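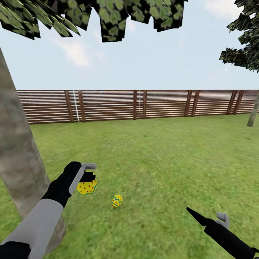

Bench notes, sourdough side, June

Okay, picking up where I left off before the flour delivery mess. Quick recap for whoever reads this at the bench: I'm still trying to get the rye starter (the Ghauri one, the jar with the blue tape) to behave the same way two bakes in a row, and I'm still failing, though less badly than last month!

Fed it at 6:40 this morning, 4 tablespoons kept back, the rest into the discard tub in the walk-in. Please use the discard tub, by the way. It's getting tall and I can only eat so many crackers. Fed with the Cerkby stoneground, which smells great but drinks water like crazy. I went up a splash from the usual and it still looked like wet cement. By 10 it had domed and cracked on top, and by 11 it was already sagging in the middle, so I missed the peak again. The bench by the oven wall is just too warm in the morning. I moved the jar to the shelf over the sink and will leave it there all month unless somebody objects.

Dough from today: 800 grams of flour total, mostly the Fadville bread flour with a bit of the rye thrown in, salt as usual, water by feel. I know, I know, "by feel" is useless in a notebook. I weighed the jug afterward and got to 560 used, but I also spilled some on the scale, so treat that number with suspicion. Left it to sit before adding the salt and then forgot it while I was on the phone with the mill about the invoice, so it had way longer than planned. It didn't seem to mind. If anything it stretched better than anything I've made here since spring, thin enough to see my fingers through.

Side note on the mill: they charged us for 3,000 pounds and delivered two pallets short. They're sorting it out. The paper copy is in the green folder, don't throw it away.

Folds went fine. I did three rounds, skipped the last one because the dough was already holding its shape in the tub and I didn't want to knock the gas out. Turned it out, shaped two rounds and one long one. The long one tore a little at the seam (my fault, too much flour on the bench) so I pinched it and put it seam down and hoped.
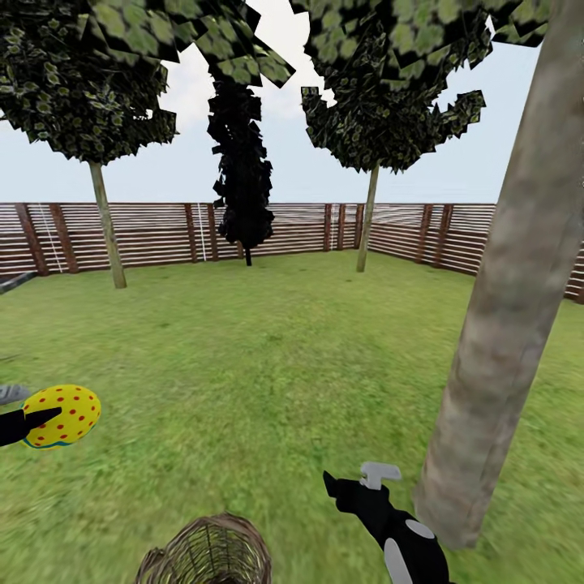 Into the cold at 2:15, in the lined baskets, covered. I'm going to bake one round this evening and leave the other two overnight, mostly to see if the sour comes through any more with the longer rest. Last time I could barely taste the difference between the two, but I'd also had coffee right before, so what do I know.

Evening, adding to the above. Baked the first round in the heavy pot. Lid on for the first stretch, then off until it was dark, darker than I'd normally go. I pulled it when the bottom sounded hollow. Great ear on it! The score opened up on one side and stayed stubborn on the other, so the blade probably needs changing (spares are in the drawer with the string, not the one with the thermometers). Waited until it was properly cool to cut it, which about killed me. Crumb is open near the top and a bit tight along the bottom, maybe a finger's width of dense stuff. I'm guessing slightly under on the rise, or the pot wasn't hot enough at the base. Could be both. Crust was thin and crackly and left bits all over the floor, sorry, I did sweep.

Oven check while I'm at it. Dial set to 450, probe on the middle rack read 386 at the half hour, and it crept up from there, painfully slowly. So either the probe is off or the oven is lying to us, and I lean toward the oven. The Analari probe read fine in boiling water right after. Until it gets looked at, give it a full hour to heat, and don't trust the little orange light, it goes off way too early.

Morning, the other two. The second round came out flatter than the first but tastes much better, tangier, a little like yogurt at the end. The long one split right along the pinched seam like I deserved. Still good toast. I put half of it in the freezer, sliced, marked R2.

For next time: wetter rye feed, starter checked at 9 and again every half hour so I finally catch it at the top, water weighed in a DRY jug, pot in the oven from the very start. I also want to try toasting a little of the rye before it goes in the dough, just a handful in a skillet until it smells nutty. I had a loaf like that once and I've been thinking about it ever since.

We're low on rice flour for the baskets, and the big scale needs new batteries.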